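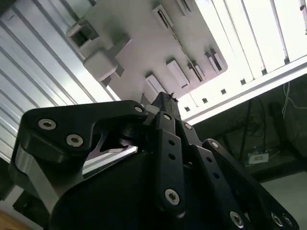
Last edited by underlit_annex, 26/12/2024

Lighting and Ceilings > Workrooms > White plate over the bench: keep, paint, or take down?

underlit_annex
Original poster

We took over the Condori unit in April and I have been looking up at the same thing ever since. There's a big pale plate hanging over the bench, with white plastic clips on the underside, the narrow slotted kind, plus a hollow square bracket and a solid white cube that I have grown weirdly fond of. Ridged white ceiling on one side, light panels on the other, bright enough to interrogate a suspect.

Two questions. What would you run through the clips? And is there any way to tame the panels short of wearing a hat? The lease says I can change fixtures as long as I put everything back, and I would like to be able to read a label without squinting by the end of winter.

gravelpit_hums

Cables. Clips are for cables. Next.

More seriously, anything flat and light. I have slots like that at home and I run lamp cord through them and leave it at that. They let go of anything heavier, usually onto your head.

tuesdayish

Changing the panels is the obvious job and I'd do it before touching the plate. Doltel do a frosted cover sheet that trims with a craft knife. I put it over panels about as rude as yours and the headaches went away. So did some of the light, so don't do every panel on the first day.

underlit_annex

I priced the Doltel sheet. Enough for the whole ceiling comes to 411, and at that price I can just close my eyes.

tuesdayish

Then do the ones over the bench and leave the rest. You don't work in the corners.

underlit_annex

You have not seen me look for a dropped screw.

old_ballast

Going to disagree with everybody. Take the plate down. A big white surface over a bench is a shelf that you can't see the top of. Ours had an inch of dust up there and a sandwich wrapper, and the wrapper was older than the tenancy. Also, white plastic under bright panels goes yellow, and then you have a white ceiling with a row of smoker's teeth in it.

gravelpit_hums

It's a reflector, sort of. Take it down and the bench gets darker, or at least the light gets patchier. Mine did.

old_ballast

Yours was a sheet of foam board held up with string. I remember the thread.

gravelpit_hums

It was good foam board.

mothwing246

What is the cube for? I've read the whole thread twice and everyone is talking about dust.

underlit_annex

No idea. The previous tenants left a binder about the boiler and a second binder about the first binder. The ceiling is not covered.

mothwing246

Could be a spacer. Clurix used to sell solid blocks for packing out a bracket, and you do have a bracket sitting right next to it. Does it twist?

underlit_annex

It does not twist. I stood on a chair and tried, with feeling.

old_ballast

Another vote for down, then.

tuesdayish

You'd pull down a cathedral if it had a ledge.

old_ballast

Have you seen the ledges in cathedrals?

slow_solder

Coming at this from the cheap end. Leave the plate, wipe it, and deal with the glare from below. A Zuna task lamp on the bench at a lower brightness lets you switch off half the overheads, assuming they're on more than one switch. Are they?

underlit_annex

They're on 4 switches, one of which does nothing I've been able to detect. I'll try it with the bench pair off tonight.

slow_solder

The mystery switch is the neighbor's fan. It's always the neighbor's fan.

underlit_annex

Update for the people who care, and for old_ballast. Bench pair off, borrowed Zuna on, much better. I can read labels. Got up on the chair again and wiped the top of the plate. There was dust. There was no sandwich wrapper. There was one pencil.

old_ballast

A pencil is how it starts.

mothwing246

And the cube?

underlit_annex

The cube stays. Lamp cord goes through the clips this weekend, and if it lands on my head I'll post in Electrical.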